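Re: [smallmarks-l] Opposition deadline and the Karken / Sondska coexistence deal
5 October 2018

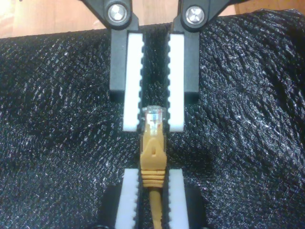 Does a coexistence agreement stop the examiner from raising a confusion objection? It helps a lot, but the Registrar can still look at the two marks and decide buyers will mix them up.

So don't treat the signed letter as the finish line. It's evidence, that's all. Ours went in with a bare one-page consent and got knocked back. Second try set out who sells what, to whom, and through which shops, and that one went through. Took until February.

Replies to the earlier message in between, sorry for the rush, on a train and the signal is patchy.

> We've got the draft from Sondska's side. It runs to 17 clauses
> and most of it looks like boilerplate. Clause 9 says neither party
> will "challenge or assist in challenging" the other's registration,
> anywhere, ever. Is that normal?

Normal to ask for. Wouldn't sign it as worded. Limit it to the goods in the schedule and put in an out for non-use. Otherwise they stop trading in five years, sell the registration to somebody you've never heard of, and you're stuck with it. Same thing happened with Mirkine, who ended up paying a licence fee on there own name in one province.

> They also want us to drop the word Karken from anything in
> class 9 and keep it only for class 7. We've been using it on
> the software since the start.

Then no — or not for free. Prior use is the best card you have. Dig out dated invoices, old packaging, screen grabs of the site, whatever shows the name next to the software. I had 74 invoices for ours and the agent used 71, the rest had no date you could read. Do this before you answer them, not after.

> Last thing, Simanjuntak quoted us 1,753 to review and mark up
> the agreement. Fair?

Depends if that includes one round of negotiating or just the markup. Ask in writing. Also ask wether the extension request is in it, becuase your opposition clock keeps running while everyone is being friendly. Get the extension filed first, both sides consenting. Then argue about clause 9.

Will send our schedule of goods off list once the names are blacked out.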